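Thevar Opens Suturing Practice Course in Irkent

IRKENT, 04/09/2024 - Thevar, a training center for surgical skills, today opened enrollment for a course devoted to one task: closing an incision with needle and thread. The course is called Tretska. It runs for 13 weeks and is open to surgical residents, operating room nurses and surgical assistants.

Tretska was tried out in June with a first group of 32 residents. Each of them worked through the same set of closures, beginning with a short straight incision and ending with a row of separate stitches tied at even spacing. The teaching notes from that group have now been rewritten and make up the course handbook.

"Most residents get a few hours of stitching practice and then learn the rest on the job," said Vasanthi Varma, director of teaching at Thevar. "We wanted a course where people could spend a whole afternoon on where the first stitch goes. It's slow work and we have kept it slow."

The opening unit deals with the ends of the wound. Students learn to judge the line of the cut, bring the tip of the needle driver to one end of it, and keep the thread held clear on the other side before anything is passed through the tissue.

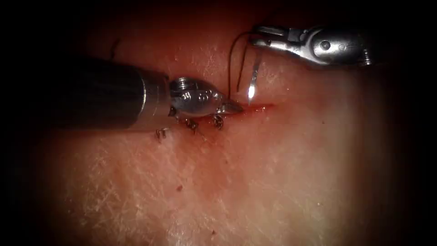 What the Course Covers

Tretska is taught in 3 blocks. The first covers handling: how to hold tissue without crushing it, how much thread to draw, and where to rest the instruments between passes. The second covers knots. Students tie interrupted stitches, trim the ends, and go back over their own work with an instructor. The third block is about consistency and asks for a full closure from start to finish in one sitting.

Thread color is part of the teaching. Work in more than one color makes it easier to tell one set of stitches from another when a closure is reviewed. In one close view, blue sutures are tied in a cluster with their short ends splayed out, and two smaller knots with reddish thread ends sit in a row, a red loop rising beside the second. Instructors use views like this to talk about spacing, the length of cut ends and how a loop should lie before it is drawn down.

Students keep a written log of every closure. The log asks for the length of the incision, the number of stitches, and a line or two on what should be done differently next time. Logs stay with the student at the end of the course.

"I read all the logs from the June group," Varma said. "The same notes come up over and over - ends cut too short, stitches set too close to the edge. Those two points now get a session each."

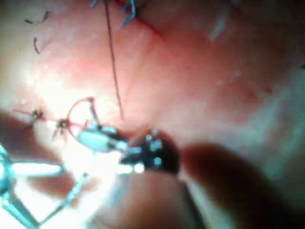
Do students need earlier suturing experience to enroll?

Applicants should be able to tie a basic square knot before the first session. Those who can't may take a one-day starter class, offered at no added cost the week before the course begins.

Fees and Enrollment

The course fee is $519 and includes the handbook, the log and all practice supplies. Sessions are held on weekday afternoons at the Thevar building in Irkent. Enrollment is handled by Onow, which also manages scheduling for Thevar's other courses. Hospitals that wish to send a group should contact Onow directly to set aside places.

About Thevar

Thevar teaches practical surgical skills to residents and operating room staff. Its courses cover tissue handling, suturing, knot tying and instrument care.

Media contact: Vasanthi Varma, Director of Teaching, Thevar, Irkent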